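Can a machine tidy your lounge room yet?

September 4, 2020

The engineer who agreed to speak with me has worked for six years on home machines at Wososeo, a small company with its workshop in Mirkiswood. She asked that I do not print her name, as she is still negotiating the funding for next year. We talked for one hour over the phone, and she had a cup of tea going cold the whole time.

I began with the question my neighbours always ask me: when can I buy one? She laughed. "For the vacuum, you could buy it years ago. For the rest, please keep your own two hands in good condition."

Her team studies small chores in lived-in homes. They look at picking things up, wiping, folding and putting the rubbish in the bin. In July they finished a set of 3000 recorded attempts, all of them done by people using hand-held grippers. Of these, 1229 had to be labelled a second time, for the reason that two members of the team could not agree on where one chore finished and the next one started.

"A person cleans the table and at the same moment she pushes the chair with her hip," she said. "Is it one chore? My colleague says yes, I say no. We have argued on this during many lunches."

I asked what is the hardest object. I expected she would say glass. She said cloth, and after cloth, anything crumpled. A tissue has no front and no back, and its shape is different each time you let go of it. A table cover is a problem also, when it has ripples, as the machine may take a crease for the edge of some flat object. Shiny floor tiles give her trouble for the reflections, and a rug lying on top of them gives a second kind of trouble to anything on wheels.

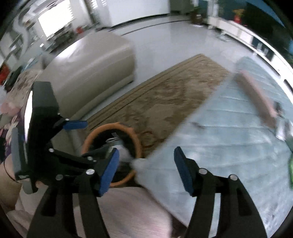
What the fingers can and cannot do

The fingers are the part she likes to speak about most. Soft pads are forgiving, she told me, and they will hold a mug or a remote control without much planning. They are poor with a coin on a bench top. "My mother uses her fingernail for this. We do not have a fingernail."

In her opinion the shop floor is closer than the home. Plultard, who supply storage fittings to retailers, have tested shelf filling with her group at their store in McGrath. There the shelves stay in their place and the cartons have a known size. Even so, a worker had to stand near and straighten the boxes that fell over.

"In a shop I can ask the manager to move the shelf," she said. "In your home I cannot ask you to move the couch, the plant and the television. You will tell me to go away, and you will be right."

I asked which chore she would give to a machine first, if she could choose for her own flat. She answered at once that it would be emptying the bins.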